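작업노트 | 편집 | 음향 | 지난 글 | 검색
인쇄하기 | 이메일로 보내기

7월, 화요일. 편집실, 오후부터 밤까지.

드디어 Trallari 2화 가편집본이 끝까지 이어졌다! 중간에 검은 화면 하나 없이 처음부터 끝까지 틀어 본 건 이번이 처음이라 혼자 손뼉을 쳤다. 클립은 모두 202개. 1화 때보다 훨씬 많은데도 타임라인이 덜 지저분한 건 Signe가 촬영 당일에 컷 이름을 다 정리해서 넘겨준 덕이다. (다음 화도 꼭 이렇게 가자.)

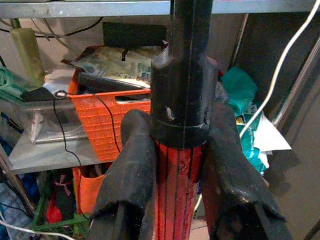
검은 손가락 사이, 붉은 부분이 있는 봉.

오프닝은 여섯 번째 버전으로 확정. Kolbrún이 내레이션 첫 문장을 통째로 들어내자고 했을 때는 좀 아까웠는데, 빼고 보니 인물이 바로 말을 걸어오는 느낌이 확 산다. 휴대폰 세로 화면으로도 돌려 봤고, 소리를 끈 상태에서도 자막만으로 따라갈 수 있었다. 자막 크기는 한 단계 더 키워도 되겠다.

음향 메모. Iason이 보낸 Aubert 인터뷰 파일은 저역이 조금 웅웅거린다. 로우컷을 걸고 대사만 따로 버스로 묶었더니 꽤 깔끔해졌다. 음악은 아직 임시 트랙이고, Snædís가 기타 한 대로만 가는 스케치를 들려줬는데 너무 좋다! 후반부 침묵 구간 앞에 4마디만 넣어 볼 것.
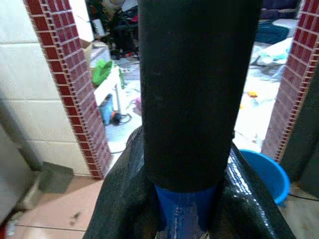
업로드용 렌더는 두 번 돌렸다. 첫 번째는 3871프레임에서 멈췄고, 그 자리에 있던 전환 효과를 지우고 다시 거니 끝까지 갔다. 효과 자체가 문제인지 캐시가 문제인지는 아직 모름. 캐시를 비우고 같은 구간만 다시 뽑아서 비교해 보기. 혹시 같은 데서 멈춘 사람 있으면 여기 밑에 적어 주세요.

예고편은 Gunhild 안이 제일 마음에 든다. 설명 없이 질문 하나만 던지고 끊는 구성. 지난 예고편은 첫 주 조회가 4000 정도였는데, 숫자보다 댓글에서 사람들이 자기 얘기를 길게 써 준 게 훨씬 기뻤다. 이번에도 그런 대화가 생기면 좋겠다.

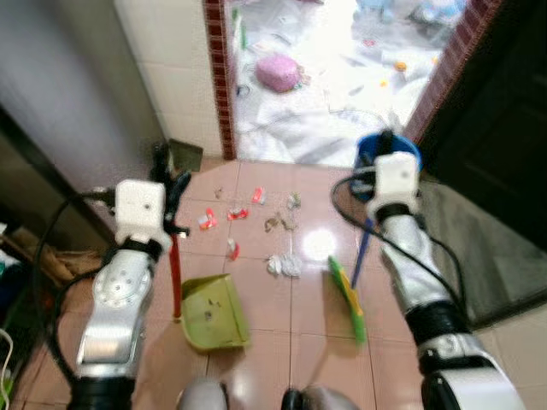 남은 일:
- Stedov 장면 색보정, 피부톤이 아직 초록 쪽
- 엔딩 크레딧에 Sonurley 표기 확인 (Gunhild)
- 자막 줄바꿈 한 번 더
- 프로젝트 파일 백업하고 드라이브 라벨 바꾸기

밤 11시 넘어서 Kolbrún과 처음부터 한 번 더 봤다. 중반의 버스 장면은 여전히 길다. 내일은 거기부터 자른다.

문의: 편집실 공용 메일 | © Trallari 제작팀 | 맨 위로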